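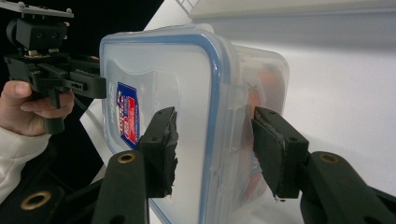
Figure 2. Lidded food storage container of clear plastic, with a blue-rimmed lid.

3.2 Container types and household practice

Participating households in Leswood were asked to keep a record of the containers they used for leftovers and packed meals during September. The record covered 78 households and 500 separate storage events. Lidded plastic boxes of the type shown in Figure 2 were the most common choice in the sample, followed by glass jars and bowls covered with film.

Respondents gave two main grounds for their preference. The first was the seal, which was judged mainly by feel when the lid was pressed down. The second was the ability to recognize food without opening the box. Where the lid or walls were frosted, color alone was often enough for the person who had packed the meal, but other members of the household reported opening the box to check. Torvik and Kelmendi observed the same pattern in their earlier Lasberg interviews.

Labeling was less regular. Few households wrote a date on the lid, and several left the retail label in place and wrote nothing further. The effect of this habit on discarded food is examined in Section 4.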